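11 January 2018

Desk-clearing task, brick wall end of the room. Same table as before: pink mat, black keyboard, flowers at the back. We want the Hillico site to have this running on the evening reset of their hot desks by July, so everything we do here has to look like a desk that somebody has just left.

Total now stands at 326 takes, 209 of them usable. Most of the rejects are cloth takes.

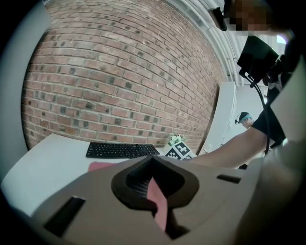 Went through the notes from the Hillico visit again. The evening crew do 30 desks each and they don't mind the wiping. What they dislike is moving other people's things and being blamed when something goes missing. If the arm does the wiping, they still have the moving, and fewer colleagues on shift to share it with. I have put this in the Khumalo report under staffing, as it was missing from the first draft.

Cloth: a pinch near the middle, lifted to a peak, is the grip to use. Grabbing at the hem gave us nothing worth keeping.

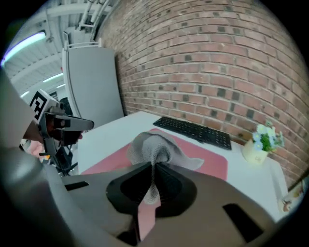 Holding the grippers for a full session is tiring on the wrists. Four sessions a week is my limit. Should be written into the rota before we ask anyone at Hillico to do their own takes.

To do: relabel the cloth rejects, ask Hillico whether the crew can see the report before it goes out, order more mesh cloths.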